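February 20, 2026

## Unit 3: Daylight and the Dark Room

Welcome back! Last time we finished the Dunstan reading on street width, so today we finally get to go indoors and ask how daylight behaves once it's in a room. I love this unit - it changes how you look at every place you walk into.

**Sky component.** The light that reaches a point straight from the sky, with no bounce on the way. It depends on how much sky that point can "see," so a desk close to a window does far better than one at the back.

**Reflected component.** Everything that gets there by bouncing off the ground, the ceiling or the walls. Pale paint gives a lot of it back. Charcoal gives back very little, and the eye then reads the window as brighter than it is (we call this contrast glare).

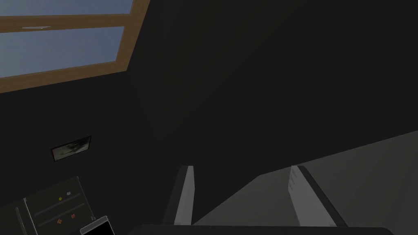 *Fig. 1. Wood-framed window and dark wall, computer rendering.*

Try the Sandberg exercise at home: hold a sheet of white paper flat at the sill, then walk it slowly toward the far wall. Watch how fast it dims in the first few steps, and how slowly after that!

**Surfaces.** Matte finishes scatter light in all directions. Polished ones throw it off at a matching angle, so a glossy counter can put a bright patch right in your eyes on a July afternoon. 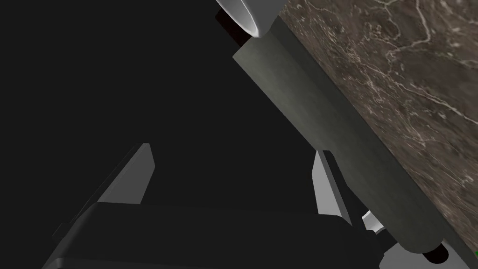 Color matters too, and brown is a sneaky one. A warm brown soaks up more of the blue end of daylight, so the light it passes on to the ceiling is slightly warmer than what came in. Small effect, but once you've noticed it you'll see it all over the place.

**For next time**

- Read Pirine, chapter 3, and skip the box on skylights
- Work problem 84 in the Prilten workbook (show your units!)
- Bring a rough floor plan of one room you know well, with north marked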